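Teaching a Kettle Task by Remote Control
Project report, August 2021
Group members: Sumaiya Mridha, Farzana Kumarasinghe

Our project was about showing a robot how to handle a kettle without writing the motion in code. One of us drove the arm by remote control while the computer saved the joint positions and the view from the head camera. Each recorded run is called a demonstration. We named the project Rurko.

We picked an electric kettle for its large handle and its power cord. The cord limits how far the kettle can be turned, so the operator has to plan the path before closing the fingers. The kettle was kept empty for all runs.

We recorded 82 demonstrations and kept 54. The rest were removed for dropped frames or for long pauses while the operator decided what to do. Sumaiya drove first and Farzana drove second. Our approach paths were different, and we did not notice this until we plotted them.

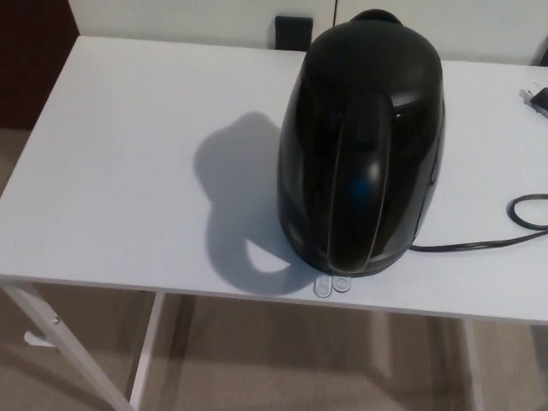
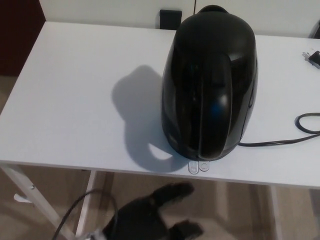
Kettle on the white table, handle toward the front edge. The gripper is in the second view.

Vasanthi Sheikh read our draft and asked why we had mixed two operators in one set. In her view we should have trained on one person's runs first and added the other's later, so we would know whether a bad grasp came from the model or from us. She also wanted the discarded runs kept in a separate folder.

We agreed with the first point and split the data by operator. The discarded runs had already been deleted.

Depth was the hardest part of driving. From the head view it is difficult to judge how far the fingers are from the handle, and we both tended to stop short. Practice helped. After eight practice runs each, we closed the fingers too early less often.

In October we plan to record again with a second camera at table height.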